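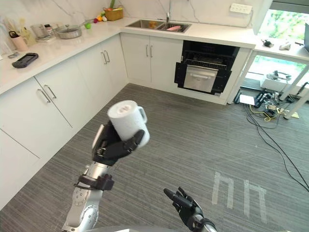 How long should the rye starter rest in the fridge before we bake with it again? Two days is enough if it was fed well before going in, and after that I give it one feeding on the bench.

June, 7:15 in the morning
Notebook entry, by Kaushik, Jarnham test kitchen

This site uses cookies to remember your settings. Accept / Manage

Starter was taken out at six. Smell is sour, a little like green apple, no grey water on top. I fed it with 80 g of dark rye flour and 80 g of water from the tap, left to stand first so that the chlorine can go. The jar stays on the shelf beside the oven, where it is warmer than near the window.

Batch 3762 is the one I want to understand. The crumb was gummy in the centre, although the crust had a very good colour. My first thought was the oven, but the thermometer was correct when I checked it against the old one. My second thought is that we cut the loaf too early. Rye must wait, and we were hungry.

Changes for the next batch:
- bake 15 minutes longer, with the heat a bit lower at the end
- do not cut before the next morning
- use the Nivik flour only, no mixing with what is left in the Jeklow bag

About the Jeklow flour: it is coarser and drinks more water. The dough felt stiff at first and then became loose after an hour. I do not say it is bad flour, but the recipe was written for the finer one and I should have adjusted. If somebody wants to finish the bag, please put it in the pancakes.

Caraway: I toasted half of the seeds and left the other half raw. The toasted ones taste better to me, but the flavour gets weaker in the second day. Please write your opinion under this entry, also if you do not like caraway at all.

11:40. Starter has risen to the rubber band and a little over. Dough mixed, tins greased. It is sticky like it should be, I smoothed the top with a wet spoon. Still to buy: baking paper, malt syrup, one new scraper.

Last updated: June, 4:20 pm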